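Right, 4 Jun 2022 and I've finally done it. The spare room in the Eltham house is getting cleared, so here's a thread for anyone else drowning in stuff (kettle on, it's a long one)

I booked 3 days off work for this and spent most of the first one reading old birthday cards. Learn from me – do paper LAST

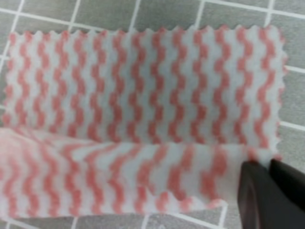 Second rule: no new storage boxes until the old ones are empty. I had 17 of the things, and two had nothing in them but other boxes!

Biggest shock was the cables. More than 26 chargers and I recognised four. The Isport fitness watch died years ago and I'd kept both its leads, bless me

Cloths and linens next, and this is where I get soppy. My rule now is if I wouldn't put it out for a guest it goes in the rag bag 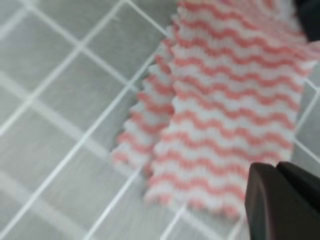
Pink and white stripes, folded. Staying!

Somebody asked where it all goes. Zaris take clean textiles even when they're worn out, and the Lozano shop on the corner had the books and the lamp. Ring first, they get full up by lunchtime

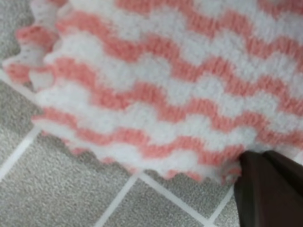 Last bit is what to do about the "maybe" pile. Mine gets a bag with October written on it, and if I haven't gone looking by then, off it goes. I'm a sucker for a zigzag, so anything in pink and white waves like that skips the bag completely. Everything else has to take its chances

Day two tomorrow – wardrobe. Only 15 coat hangers allowed back in, hold me to it please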